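Pasby linen drive opens for a second year

12 May 2021

The spare bedding drive in Pasby is open again, and households have until the end of June to bring in blankets, sheets, cushions and pillows they no longer use. The drive is run by the Jitpraphai community store together with the Tastis laundry on the same street.

Last year's drive took in 2,016 pieces. Most were blankets and pillowcases, and the bulk of them went to families moving into the new apartments at Nultska. The store says single blankets in plain colors were the first to go, and that it could have used another 100 of them before winter.
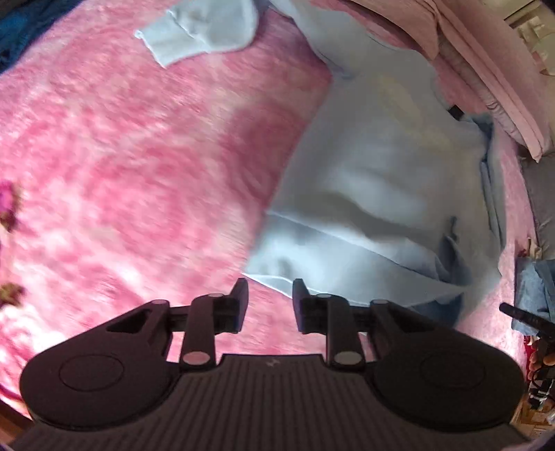 Anything soft and in decent shape will be accepted. Fluffy throws and shaggy covers are welcome this year – they were turned away last time, when the laundry did not have a dryer large enough for them. Comforters with feather filling are still not accepted, and neither are electric blankets or mattress pads.

Organizers ask people to go through the whole bed before packing. Small items such as washcloths and pillowcases tend to get folded up inside larger blankets and are often missed until the bundle reaches the laundry. Shake each piece out, fold it on its own and put the heavy things at the bottom of the box. Pillows should go in a separate bag.

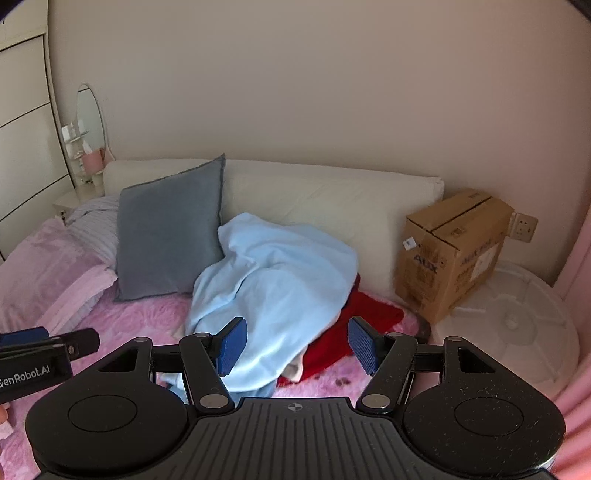
Cardboard boxes are fine as long as they are taped shut and light enough for one person to carry. Write "bedding" on the side, along with the number of pieces if you know it. Boxes can be left inside the front door of the store during opening hours, with a limit of 2 per household per visit. Please do not leave them on the sidewalk overnight.

Everything is washed at Tastis before it is given out, so there is no need to launder items first. Stains are not a problem, but torn pieces will be cut up for rags.

The laundry can handle around 100 pieces a week. If the shelves fill up, drop-offs will be paused for a few days – a notice will be posted in the store window when that happens. Households that need bedding can ask at the store counter at any time, and no paperwork is required.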